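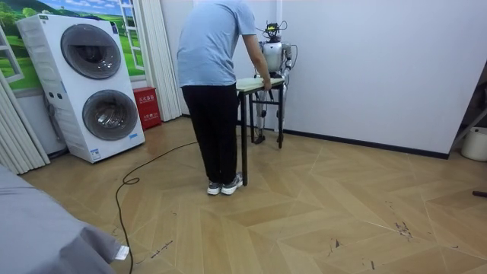 Chapter 9
Bending, Reaching and the Height of Work Surfaces

9.1 Introduction

The height of a work surface sets the posture of the person who uses it. A surface that is too low makes the user bend at the hips and lower back. A surface that is too high makes the user lift the shoulders and hold the elbows away from the body. Either posture can be held for a short time without harm. Held for hours, or repeated many times in a shift, it leads to fatigue and may lead to injury.

Chapter 8 dealt with seated work. This chapter deals with standing work at tables, benches and counters. It covers the forces on the lower back during forward bending, the limits of comfortable reach, and the choice of surface height for three classes of task. Floor lifting is left to Chapter 10.

After working through the chapter, the student should be able to:

- estimate the turning force at the lower back for a given angle of bend
- mark out the near and far reach zones on a plan of a work surface
- choose a surface height from a table of elbow heights
- state when a fixed height is acceptable and when an adjustable one is needed

9.2 Terms Used in This Chapter

Elbow height. The vertical distance from the floor to the underside of the elbow, measured with the upper arm hanging straight down and the forearm level. Shoes are worn during the measurement.

Working height. The height at which the hands do the work. It is often different from surface height. A mixing bowl, a vise or a stack of paper raises the working height above the surface.

Trunk angle. The angle between the vertical and a line from the hip to the shoulder. Upright standing has a trunk angle of zero.

Near reach zone. The area the hand can cover with the upper arm close to the body.

Far reach zone. The area the hand can cover with the arm straight and the trunk upright. Any point past this zone can be reached only by bending, twisting or stepping.

9.3 Forces During Forward Bending

When the trunk leans forward, its weight acts at a distance from the lower back. The muscles beside the spine must balance this weight, and they do so across a much shorter distance. The force in the muscles is therefore several times larger than the weight they support. The load on the spinal discs rises with it.

A hand placed on the edge of the table changes the problem. Part of the weight of the trunk passes through the arm into the table, and the load on the back drops. The hand is then not free for work, and the table must be stiff enough to take the push without sliding. Light tables with thin legs should be checked for this before use.

Worked case. A packing bench at the Dobre plant has a surface 700 mm above the floor. The staff who use it have a mean elbow height well above this, and the cartons are shallow, so the working height is close to the surface height. Find the trunk angle needed to bring the hands to the carton, and compare it with the angle at a bench raised by 200 mm. Body segment lengths are given in Appendix B. The solution is set out in Section 9.4 - students should attempt it first.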